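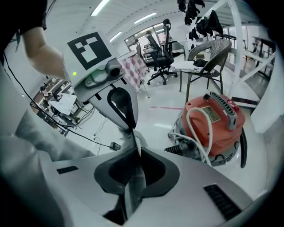

Portable Steam Cleaners for Small Shared Floors: Project Report

Household Technology, second-year project
Submitted by Maricica Pană
Mar 24, 2018

1. Background

The Lena residence has hard floors in the hallways and in the study rooms. At present they are mopped with hot water and a general floor detergent. Residents have complained that the floors feel sticky a day or two after mopping, and that dirt comes back quickly near the doors. The purpose of this project was to find out whether a small portable steam cleaner would do a better job than the mop, and whether it could be used by residents without much training.

I chose portable machines over upright ones for reasons of storage. The cleaning closet on the ground floor is narrow, and anything kept there has to fit on the floor under the shelf. A portable machine with a carrying handle on top can also be taken up the stairs with one hand.

2. Method

Two machines were compared, a Dinano and a Zivine. Both were on loan for the month of November. The Dinano has a fixed boiler, which has to cool down before it can be refilled. The Zivine has a removable tank that can be filled at any time.

The tests were done in the study room and in the hallway outside it. The study room floor was divided with masking tape into squares measuring 50 cm on each side. Each square was cleaned in one of three ways: mop and detergent, Dinano, or Zivine. I did not choose the squares by how dirty they looked. The method for each one was drawn from an envelope the night before.

After cleaning, each square was wiped once with a dry white cloth. The cloths were labeled with the square and the method and kept in paper bags. At the end of the month two classmates graded the cloths from 1 (clean) to 5 (very dirty) without seeing the labels.

For the handling part, residents were asked to fill the machine, heat it, clean a strip of hallway and put everything away. I sat on the floor nearby and took notes on where they stopped or asked a question. In total 43 people tried one of the machines.

3. Results: cleaning

Both steam machines left cleaner cloths than the mop. The difference was largest near the door, where the mopped squares were graded 4 most of the time. In the middle of the room, where there is less foot traffic, the graders could not tell the methods apart.

The Zivine and the Dinano got almost the same grades. The Dinano produced drier steam, so the floor could be walked on sooner. The Zivine left small puddles when the trigger was held down while standing still. Residents who kept the head moving did not have this problem.

Neither machine removed the black shoe marks by the stairs. These came off with a melamine sponge.

The sticky feeling went away in the steamed squares after the second cleaning, but not after the first. I believe the first pass only softened the old detergent. This was not tested separately.

4. Results: handling

Most of the questions were about filling. With the Dinano, people wanted to open the cap while the boiler was still hot. The cap has a lock that prevents this, but several people kept turning it and thought it was stuck. The instructions on the machine itself are in small print and were not read by most users.

Cords were the second problem. The study room has outlets on one wall only, and the steam cleaner has to share them with laptop chargers. Cords and adapters ended up on the floor in the area to be cleaned. One user steamed over a charging cable, which was not damaged. After that I asked everyone to unplug and pick up small cables before starting, and to sweep the floor. Steam does not pick up crumbs or hair, and if the floor is not swept first they collect on the pad in a wet roll.

Carrying was easy for all users when the tank was empty. With a full tank, people on the upper floor preferred to fill it upstairs from a jug.

5. Cost

The machines were compared with the current supplies from Vilela, the shop where the residence buys its detergent and mop heads. The house accounts show 3,148 lei spent there last year on all cleaning supplies. Floor products are not listed separately, so I could not work out how long a machine would take to pay for itself. Replacement pads can be machine washed, but a second set is needed so that one can dry.

6. Recommendation

I recommend the Zivine for the residence. It cleaned as well as the Dinano and is easier to refill during a longer job. A printed card with the filling steps should be tied to the handle, in larger letters than the ones on the machine. The mop should be kept for spills and for the entrance in winter, when there is too much mud for a steam pad.

A further test should look at the kitchen floor, which is tiled and has grout lines. It was left out because it was being repaired during the loan period.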